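June – Drutden bench, laundry trials

Work continued on the question put to us by Nasden: whether a two-arm station can sort and fold small knitted items without help. The task was set with one clear bin on the table and soft goods only. Each attempt was limited to 110 seconds.

The open knit is held between the fingers while folded over on itself, with the second arm close by.
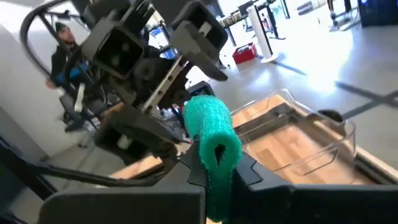

## Remarks

- 34 attempts logged; 3 stopped by the operator.
- Grip force left at the Bridach default.
- Folding is not yet fit for household use – sorting may be.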